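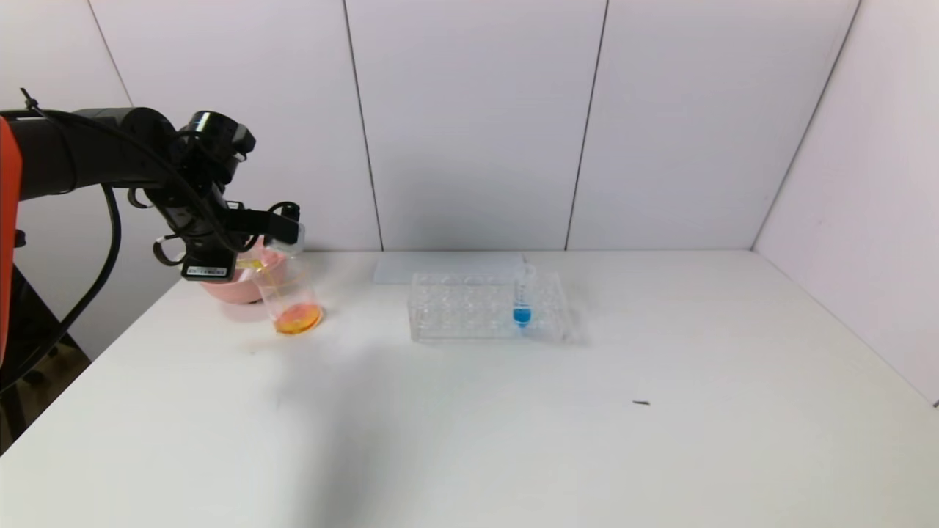
Ticket 2317
Subject: Orange practice color leaves tint in bowls and on white tabletop, blue does not
Opened by: Tharushi Mridha, Drumville teaching lab
Product: Talleck color concentrate, orange and blue
Also involved: Kullau clear tube rack, plastic cups, pink rinse bowls
Status: Closed
Opened: 2024-05-31

Original message

We use your orange and blue concentrates to color plain water for pouring and measuring practice. No chemistry, only water and color. Students pour from clear plastic cups into a bowl or into test tubes in an acrylic rack, then everything gets rinsed and put back.

The blue is fine. It rinses out of the tubes and the cups and I have never had to scrub for it. The orange is the problem. It leaves a yellow tint inside the pink bowls, strongest near the rim, and if a drip sits on the white tabletop through a session it leaves a faint yellow ring. The last bottle of orange did not do this, or not enough that I noticed. Same tap water, same bowls, same table.

I have tried dish soap and warm water on the bowls. The tint gets lighter but does not go away. I have not tried anything stronger on the tabletop and would like to know what is safe before I do.

Second thing, possibly not your department. The Kullau rack has started to look hazy around some of the holes. Is that from the color or from how we wash it?

Reply 1, support desk

Thanks for writing. A few questions so we can narrow it down.

How much concentrate are you using, and in how much water?
Is the color mixed fresh or kept between sessions?
What are the bowls made of, if you know?
How long does the orange usually stand in a bowl before it is emptied?
What do you use to wash the rack?

Please do not use bleach on the tabletop until we know what the surface is. Some white coatings go yellow from bleach, and then it is hard to tell one stain from the other.

Reply 2, Tharushi Mridha

Mixed in a jug, 2000 ml of water. I use the cap of the bottle as a measure, one cap per jug, which is what I did with the old bottle. Kept in the jug with a lid until it runs out, usually a week.

Bowls are soft-feeling plastic, pink, no marking on the bottom that I can find. They came from a kitchen store. Orange can stand in them for an hour, sometimes overnight if the last group leaves without emptying.

The rack gets wiped with whatever is by the sink. Lately that has been a spray cleaner with alcohol in it.

Reply 3, support desk

Two likely causes for the tint.

First, the cap. The orange moved to a bigger cap with the current bottle. A full cap now holds close to double what the old one did. The blue is still in the old bottle with the old cap, so your blue mix has not changed and your orange mix is about twice as strong as before. The dose is printed on the back label as drops per liter, and we suggest going by that and leaving the cap out of it.

Second, time. The yellow part of the orange settles into soft plastic when it stands. Hard clear plastic like the cups takes up very little of it. A soft bowl takes up more, and the rim shows it first because that is where thin drips dry out.

Please try the following and let us know.

1. Empty the current jug of orange and mix a new one from the drop count.
2. Wash one bowl only with a paste of baking soda and water. Leave it on for 20 minutes, rinse, dry. Keep a second bowl as it is so you can compare.
3. If tint remains, stand the washed bowl in a sunny window for two days. This color fades in daylight.
4. On the tabletop, try the baking soda paste in a corner that does not matter. Use a soft cloth and light pressure. Stop if the surface goes dull.

On the rack: please stop using the alcohol spray on it today. Alcohol makes acrylic craze, meaning very fine cracks that look like haze. It starts at cut edges and holes. The color has nothing to do with it. Lukewarm water and a drop of dish soap, soft cloth, air dry upside down.

Reply 4, Tharushi Mridha

Did the above. Results:

New orange mix is visibly paler in the jug. Still easy to see in a clear cup, which is all we need. You can tell where the level is from across the table.

Bowl A, baking soda paste: most of the tint gone from the inside. A thin band left at the rim on one side.
Bowl B, not washed: no change.
Bowl A after the window: band gone as far as I can tell. I asked two other people to pick out which bowl had been treated and both got it right away.

Tabletop: tested in the back corner. No dulling. The rings came off with the second application. One ring near the front is still faintly there if you look along the surface toward the light. I am leaving it.

Rack: the haze has not gone away, but I understand it will not. Is it safe to keep using? It holds tubes fine. The tubes slide in and out the way they always have.

Also, a small black speck keeps turning up on the table after sessions. I wondered if it was dried concentrate from the bottle neck. It is hard, it does not smear when wet, and it does not color the water. Mentioning it in case others have reported it.

Reply 5, support desk

Good result on the bowls. You can do the rest of them the same way, all at once if the window has room.

The rack is safe for water and color. Crazing weakens the sheet slowly. Check it by pressing lightly with a thumb between two holes. If it flexes or clicks, replace it. Kullau sells the top plate on its own, and Ghorbani stocks it if you already order through them. We would not use a crazed rack for anything you would mind spilling.

The speck does not sound like our product. Dried concentrate goes sticky again as soon as it is wet and colors a damp paper towel straight away. If yours stays hard and leaves no color, it is coming from somewhere else. Worth looking at rubber feet, cable covers and shoe soles.

Reply 6, Tharushi Mridha

Paper towel test done on the speck. No color at all. I will stop blaming the bottle.

Thumb test done on the rack. No flex and no click anywhere, including the hazy part. I have put a note by the sink that says soap and water only for the clear rack.

What we changed on our side, for your notes:

Orange is mixed by drops. The drop count is written on the jug lid in marker.
Cups and bowls are emptied at the end of each group. The last group of the day also rinses.
Drips on the table are wiped when they happen. A damp cloth stays at the end of the table for this.
The blue is left as it was.

One request. Please put something on the front of the orange bottle about the new cap. I read the back label when I bought the first one and had no reason to read it again.

Reply 7, support desk

Passed on to the label team. The next print run is in June and they have asked for the wording "New cap, check dose" on the front. Bottles already at resellers will not have it, so the current stock will look the same as the one you have.

We have also added the cap change to the help page for orange, with your baking soda and window results. The help page says to test tabletops in a hidden corner first.

Is there anything still open for you on this ticket?

Reply 8, Tharushi Mridha

No. All the bowls are done now except one that had a scratch in the bottom, and the yellow is down in the scratch. It has gone under the sink for sponges. You can close this.

Resolution

Cause of tint: orange mixed too strong after cap change, left standing in soft plastic.
Fix: dose by drops, baking soda paste, daylight for what remains.
Cause of rack haze: alcohol cleaner on acrylic. Not reversible. Rack still in use, washed with soap and water.
Speck: not related to product.
Closed by requester.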